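# Vedadon Open Day Bench Set

README and data card for the recordings made during the public demonstration at the Trarnix hall, October 2022.

## 1. Summary

The Vedadon Open Day Bench Set contains teleoperated sessions recorded while visitors were in the hall. The host was Trarnix. The arm controller was the Forkska stack, release branch "openday". Post-processing used the Vasconcelos segmentation scripts, which are included under tools/vasc.

The set is small. It was made to answer one narrow question: how much does operator behavior change when people are watching and asking questions over the operator's shoulder? Anyone looking for broad manipulation coverage should use a larger set and treat this one as a supplement.

Contents:

- 37 sessions
- 2 arms, each with a two-fingered gripper
- 6 operators, identified by letter only
- Joint positions, gripper opening, pedal state, video, and a plain-text session note

The rehearsal sessions from August are not in this release. They were recorded with a different clock source, and the offset could not be recovered to a useful precision.

## 2. Setting

The demonstration ran in a side room off the main hall. Visitors stood behind a rope on the operator side of the bench. The door to the hall stayed open, so the room audio is unusable and was dropped from the release before packaging.

The bench holds ordinary household and workshop items, among them a rack, a shallow cardboard tray, and rolls of tape. Items were picked from what the lab already had. There was no attempt to match a published object set, and no item was measured or weighed. Users who need meshes will have to make their own.
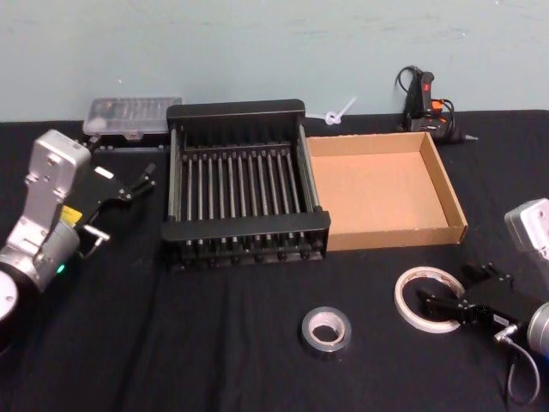 Each session was started with a pedal press and ended with a second one. If the operator forgot the second press, the recorder closed the file after a fixed idle interval. These sessions carry the flag auto_closed in the index and have a tail of near-zero motion. The Vasconcelos scripts trim the tail by default. Pass --keep-tail to disable trimming.

Operators gave a short spoken introduction before taking the controls. Some kept talking while working. The session note says "talk" in those cases. Our reading of the gripper traces is that talking operators close more slowly and hold longer before they lift, but the set is too small to carry a claim like that, and none is made.

## 3. Task definitions

Tasks were announced to visitors from a printed card. The wording on the card is reproduced in the index under task_text. Three task families were used:

- transfer: take an item from one area of the bench and put it down in another
- place: put an item into or onto a named container
- handover: pass an item from one gripper to the other

Visitors were allowed to suggest an order of operations. They were not allowed to touch the controls or reach over the rope. Suggestions that the operator accepted are recorded as order_changed = 1. Suggestions that were declined are not recorded at all.

The task label states what was attempted. It does not state what was achieved. Outcome is a separate field with the values complete, partial, abandoned, and unknown. The last value is used when the note and the trace disagree.

## 4. Layout of the archive

The archive unpacks to a single directory:

 vedadon_openday/
 index.csv
 sessions/
 s001/
 joints.npz
 gripper.csv
 pedal.csv
 video/
 note.txt
 calib/
 tools/vasc/
 CHANGES

index.csv has one row per session. Column order is fixed. New columns, if any, will be added on the right.

joints.npz holds left and right arrays with the same length. Angles are in radians. Timestamps are monotonic seconds from the start of the file. Wall-clock time is not included.

gripper.csv gives opening as a fraction, where 0 is closed and 1 is fully open. The fraction is commanded and measured in separate columns. For soft items the two differ by a visible amount, and the measured column is the one to use.

calib/ holds one calibration per arm. The left arm calibration was redone at the midday break after a cable tie on the mount was replaced. Sessions recorded before the break should use left_a, and the rest should use left_b. The index column calib_left gives the right one for each session. Do not pick by session number: two sessions were renumbered during cleanup. 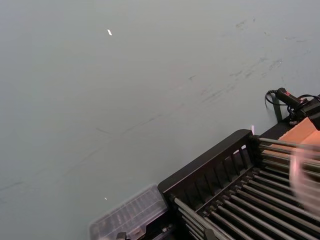 A reader of the first draft wrote that wrist video should be shipped undistorted, on the grounds that most users will undistort it anyway and will do it in slightly different ways. The same reader asked for the rehearsal sessions to be released with a warning attached.

The first request was considered and turned down. Raw video is kept, and tools/vasc/undistort.py reproduces the version used for our own checks. It can be run on one session or on the whole directory. The second request was turned down for the clock reason given in section 1.

## 5. Known issues

Time alignment. Video and joint streams are aligned by the pedal press at the start of each session. Drift over a long session is small but not zero. Anyone who needs tight alignment at the end of a session should re-align on a clear gripper closure.

Lighting. The room has windows on the hall side. Exposure was set once in the morning and left alone. Brightness differs between early and late sessions, and there is no per-session correction.

Blur. Wrist views blur during fast motion. Frames were not filtered for sharpness. A sharpness score is given in video/score.csv for users who want to filter. The score is a plain gradient measure and penalizes views of flat surfaces, so a low score does not always mean a blurred frame.

Bench state. The bench was reset by hand between sessions to a taped reference sheet kept beside the operator seat. The reset was done at demonstration pace, and small differences in item position are normal. Treat the start state as approximate. The sheet is not part of the release.

Notes. The session notes were typed during the day and have not been edited except to remove visitor remarks. Spelling varies, and the same item may have more than one name. tools/vasc/names.txt maps the variants that we found.

Pedal bounce. Some sessions show a double event at the start. Use the later of the two. The loader already does this.

## 6. Loading

The reference loader needs Python 3.8 or later and numpy. Video decoding is optional and uses whatever backend is installed.

 from vasc import load
 s = load("vedadon_openday", "s001")
 s.left, s.right, s.gripper

load() returns trimmed sessions. It raises an error if the calibration named in the index is missing, and it does not fall back to the other one. An earlier version did fall back, and the result was a left arm that looked plausible and was wrong.

To list sessions by task family:

 python -m vasc.ls --task handover

To check an unpacked archive against the shipped checksums:

 python -m vasc.verify vedadon_openday

Verification takes a while on network drives. Copy the archive to local storage first if possible.

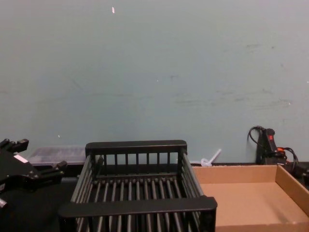
Can the joint traces be replayed directly on another pair of arms? Only on arms with the same link lengths and joint limits, and even then at reduced speed. The traces were recorded under operator correction, and an open-loop replay will miss by enough to push items off their marks. The Forkska stack has a replay mode that stops on unexpected torque. It was used for our own checks and is recommended over a plain position replay.

Replay with visitors present is outside the intended use of this set. The open day ran under supervision, with an operator at the controls and a second staff member at the stop button for every session. Sites planning a similar event should write their own procedure and should not take ours from the session notes, which leave out most of it.

## 7. Intended use

Suitable uses:

- checking loaders and alignment code on short two-arm sessions
- studying pauses, hesitations, and re-grasps in supervised public operation
- small held-out tests for policies trained elsewhere

Unsuitable uses:

- benchmarking success rate; the outcome labels are too coarse
- any attempt to identify operators from motion; the letters are not to be linked to persons
- safety claims of any kind

The same operator letter always refers to the same operator within this release. Letters will be reshuffled in any later release.

## 8. Changes

1.0: first packaged release.

1.1: calib_left column added, fallback removed from load(), name map extended. Session data unchanged.

1.2: checksum file regenerated after a line-ending problem in the notes. If verify fails only on note.txt files, the copy is from 1.1 and can be used as it is.

Bug reports should include the session ID, the release number, and the full output of vasc.verify. Reports about a single video frame should give the frame index as decoded, along with the name of the decoding backend, as backends disagree on the first frame.

Contact: Trarnix data desk | Copyright Vedadon project | Back to top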